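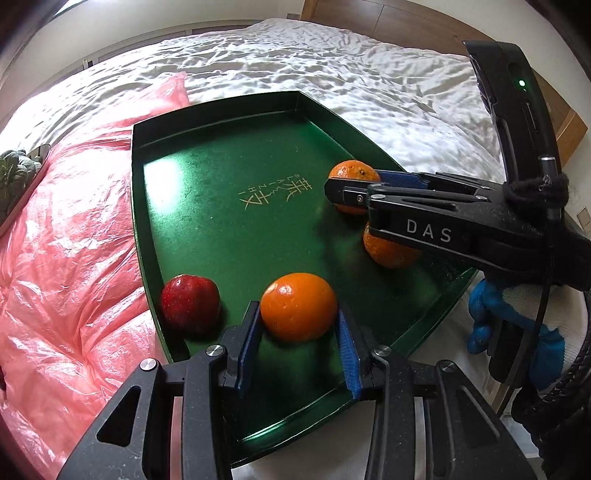 Qistina Yeoh wrote to the Delley Residential Services office to ask whether a metal tray was a sensible choice for fruit served in bedrooms, as the sides on many trays are too low to hold anything round.

Her question falls within our review of bedside serving items, published on 2021-06-11. The dark green tray was assessed for use on a made bed. Its raised sides are its chief merit. Oranges and apples may shift when the mattress moves, but they are kept within the tray. The flared shape leaves one end broader than the other, and staff found the broad end the easier one to serve from. The glossy floor wipes clean with a damp cloth, although it shows fingermarks readily. The pale gold lettering is discreet and suits a guest room.

The round plate was less satisfactory on bedding. It is attractive, but long vegetables overhang the rim and it should be kept for small portions. A thin plastic sheet protects the linen adequately. It creases as soon as it is laid and gives no support to loose fruit.
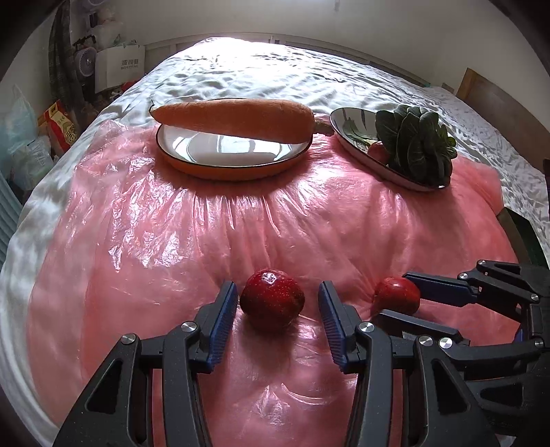 Red apples on the pink plastic sheet, with a carrot laid across the orange-rimmed plate.

The tray is recommended for bedroom service. The plate is recommended for table use only. Both items will be reviewed again in October.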